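Vasić opens second board line at Farnport

8 Feb 2021 | By Shinji Ichikawa
2 min read
Print | E-mail

Vasić, the maker of skirting and wall trim, has brought a second finishing line into service at its Farnport works. The line primes and paints skirting board in lengths of up to 414 cm and replaces the hand-spraying booths at the Wullham site, which will close in June.

The new line applies two coats of water-based primer and one top coat. Boards pass through a drying tunnel 75 metres long between coats and are stacked on edge at the far end. Running speed is set by board depth - deeper profiles are run more slowly to keep the coating even along the top moulding.

Stock profiles remain unchanged. White is held in all depths. Other colours are made to order, with a minimum of 134 lengths per colour.

Packaging has been revised at the same time. Boards are now wrapped in paper sleeves in pairs, face to face, with a card spacer at each end. The plastic film used until now will be phased out as existing stock is sold.

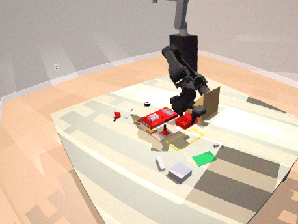 Merchants should note that product codes for boards finished at Farnport will carry the suffix F. Boards with and without the suffix may be fitted in the same room, as the top coat is supplied to the same colour standard. Mitred corners should be sealed before filling, as set out in the fitting sheet.

Ustden, which distributes the range to 280 merchants, will take orders under the new codes from the day the Wullham booths close. Orders already placed will be supplied under the old codes and at the old price.

Fitting sheets and a full list of codes are available from the Vasić trade desk at Farnport.

Print | E-mail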